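Folding day

20th July

The cloths had piled up again, so I gave the afternoon over to sorting them.

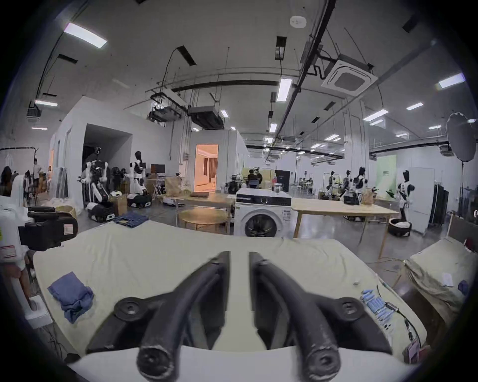
I have never been quick at folding. Jeans I can manage: legs together, in half, in half again, done. Small cloths are worse. They have no obvious top or bottom and once they have been crumpled up they like to stay that way. I smooth each one out with the flat of my hand before I start – it takes longer but the corners meet.

I keep a cover on the table when I do this. The present one is a pale cream thing from Zadari, which creases if you so much as look at it, but clothes slide less on it than on bare wood. I had a Ditik one before and it lasted 2 years. The new one can go in at up to 40 degrees, according to the label, and I wash it with everything else.

Jeans go at the back of the table once they are folded, so that I have the front clear for the smaller stuff. Blue cloths next, then anything else that is left over.

I still need to find a proper basket. Cisar had one for 392 crowns, with 7 sizes to pick from, and I could not decide. I will go back later in July and measure the shelf first.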